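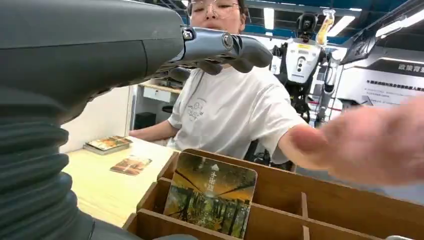 3.2 Sites and sampling

Guest turnover records were collected from small lodgings in two towns, Jenstead and Stamden, over one low season. Properties with fewer than six rooms were excluded. The final sample held 1,112 stays across 37 properties. Length of stay was taken from the front desk ledger and checked against laundry invoices where these were available.

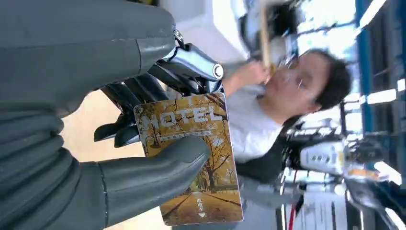

STAMDEN, November

Figure 4. Hotel key card with a printed autumn photograph, a tree-lined path under fallen leaves.

Late checkouts were more frequent in Stamden than in Jenstead. The gap narrowed once weekend stays were removed but did not close. Sarmiento's earlier coding scheme was used for reasons given at the desk, with one change - "transport" and "weather" were merged, as clerks did not separate them consistently. Of the late checkouts, 58 had no reason recorded and were left out of Table 3.

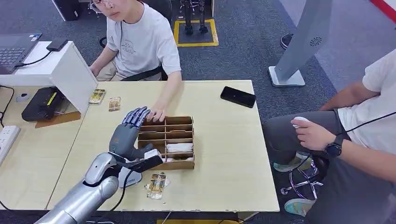

JENSTEAD, January

Second-round records came from the Jenstead properties only. Roughly 470 stays could be matched to a linen count. Matching failed most often where two rooms were billed together, and these cases were not split by hand. Linen use per night fell with length of stay, with most of the drop between the first and second night. The Flullberg correction was applied to stays of five nights or more.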